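Review: Votimden donor management software, small charity plan

March 10, 2023

Print this page | E-mail this page

We run a community meals program in Plernden with a mailing list of 900 donors, and until last September every one of them lived in a spreadsheet. It had coloured tabs. It had a column called "misc 2". I loved that spreadsheet and I will not miss it one bit!

Votimden is a web-based donor database made for organisations our size, and after six months I'm still finding things to like. The import took an afternoon, it caught 69 duplicate records (mostly couples who give separately) and it let me merge them side by side, choosing which address to keep.

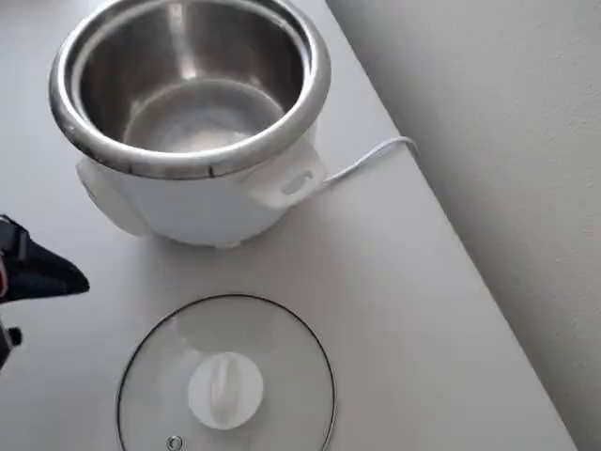

Can you send tax receipts from it in bulk?

You pick a date range, check the preview and send the lot by e-mail, and anyone without an e-mail address drops into a print queue with the letter already filled in.

The part I really enjoy is the thank-you reminders. You set a gift level - ours is $200 - and anything over it lands on your list for a phone call that week. I've had some wonderful chats with people who'd been giving for years and had never heard a voice from our end.
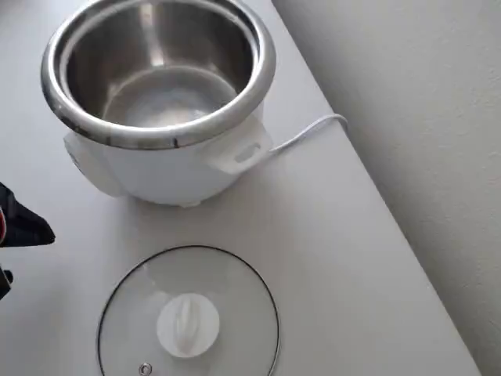 A rice cooker with its glass lid set down beside it.

Reports are good once you learn where they hide. Lapsed donors is a single click, and so is first-time givers, but comparing one appeal with another means building your own report, and the help pages are thin on that. We trialled Fallahi before this and its appeal reports were prettier, though I found entering a simple cheque painful.

The small charity plan covers 2000 records, so we have plenty of room to grow, and the support team has answered every odd question I've sent,
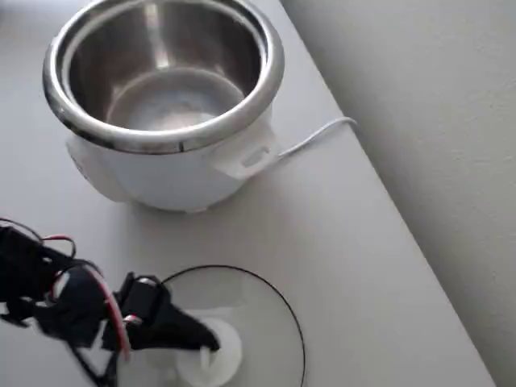
including a long one on how to record a gift made in memory of someone when the family wants to be told but the amount kept private. There's a tick box for it. I was so pleased!

My wish list is short: a better phone layout, and a way to colour-code pledges. If you're a one-person fundraising office, ask for the trial and load your real data into it - the sample records won't show you much. I'll be demonstrating our set-up at the Famcombe fundraisers' meeting, so bring your questions.

Print this page | E-mail this page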